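# Memory for the old Dell

Feb 15, 2020

The Dell has its side off again, and this time it's the memory.

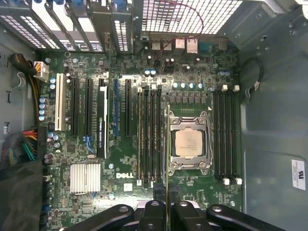
Gitau Nzioka reckons I should put money into a solid state drive first and leave the memory until later, as he did with his own tower, and he says most people who complain of a slow workstation are waiting on the disk. He may be right about most people. Mine already has the drive, bought in September, and it still grinds when I open the big survey drawings from the Lonside job. So memory it is.

With eight slots, four on each side of the processor, there is plenty of room to get it wrong. The slots want filling in matched groups, and the order isn't simply left to right. Look for the diagram in the service manual or on the inside of the side panel before you buy anything. I didn't the first time I did this, on a different machine, and ended up sending two sticks back.

The other thing to check is the type. Workstation boards are often fussy about whether the memory is registered or not, and the two won't mix. I ordered mine second-hand from Tadel for £138, delivered in 6 days in a padded envelope. They have a 30 day return period, so I'll run a full memory test overnight and keep the envelope.

Fitting is easy enough. Switch off at the wall, hold the power button for a few seconds, and touch bare metal on the case. Lay the tower on its side so you are pushing down on the board and not across it. Open the little white clips, line up the notch and press on both ends of the stick. It takes more force than you expect. If the clip hasn't closed by itself, the stick isn't in.

I'm leaving the processor alone. There's nothing wrong with it, and lifting that lever means cleaning off the old paste and starting again. The graphics card stays too. I did look at a newer one, but it would need a bigger power supply and the drawings don't ask much of it.

Rehema Langat wants the old sticks for a machine she's putting together, if they fit. I've put them in an anti-static bag with the part number written on the front. The next job is the fan at the back, which has started to whine when the room is warm.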